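July, workshop notes, back bench at Selstead

Started at 6 this morning because the house was already loud and I wanted quiet for the invitation plates. Notes are for me and for Aarti, who is taking over the second color while I'm at the hall with my aunts.

Job: wedding cards for Umesh and his bride. Hindu ceremony in the morning, civil one after lunch, one card to cover both. 512 cards in all, plus 50 spares, and I am so happy with where the design landed. Umesh wanted the Ganesh at the top the way his grandparents had it on theirs. Her family are Methodists from Iltness and wanted the hymn line that was on her mother's card. We have both now, Ganesh above, hymn line at the foot, and the names in the middle at the same size. First proof had his name a hair bigger (my fault, different font file) and her mother spotted it before I'd even put the proof down.

Paper is the heavy cotton from Kanaujia. Takes the gold beautifully. The red wants more pressure than I gave it on the first pull, so I added one more sheet of packing and it came up solid, even in the elephant's ear where it always goes thin. Lovely stuff!! I'd use it for everything if it didn't cost what it does.

Wording, final, so we stop passing the old one around:
"Together with their families" on the top line. Both sets of parents named below, his side first in Hindi, her side first in English. That was Aarti Bhatia's idea and it ended a two week argument in one phone call. Nothing in the wording about gifts, his mother was firm on it.

Spelling check on the Hindi: done twice, once by Aarti, once by Umesh's uncle over the phone. He caught a missing dot. Fixed on the plate, old plate marked with tape and put under the bench. Do NOT print from the taped one. 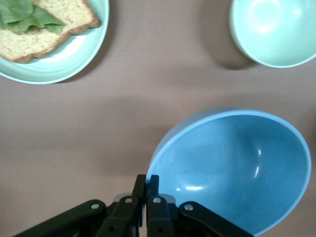 Do the haldi and mehndi go on the main card?
They go on a small insert, and it's only for the households invited to those days. Everyone else gets the main card and the map.

So there are 2 inserts: haldi and mehndi together on the yellow stock, map on plain white. Yellow ones are cut but not scored. The map still shows the old entrance to the Brirkavetti hall, the one by the river. Guests need the side gate now. I'll redraw it tonight, it's one arrow and a label.

Tried something on the envelopes that I'm excited about. Her grandmother has a border on her wedding sari, a row of little mangoes, and I cut it into lino from a tracing. Printed it on the inside flap so you only see it when you open the thing up. First few were muddy. Thinned the ink, wiped the block between pulls, and then they came out crisp — I must have opened and closed the same envelope ten times. Showed the bride when she stopped in. She cried a little, then asked if the thank-you cards could have it too. Yes, obviously.

Gold is slow to dry in this weather. Leave it on the racks overnight, no stacking, even if it feels dry to the finger. I stacked a few early and got gold on the backs. Those can go in the spares for the families, they won't mind.

For Aarti:
red goes on second, register to the left corner pins
wash the rollers before the yellow, properly this time (me too)
envelopes to his mother first, she is doing the addresses by hand
the rupee coin for the front of the money envelopes is glued, not taped, ask his aunt which glue

Still don't know if the priest's name goes on the order of service. Umesh is asking. The minister's is on there already so it would look odd without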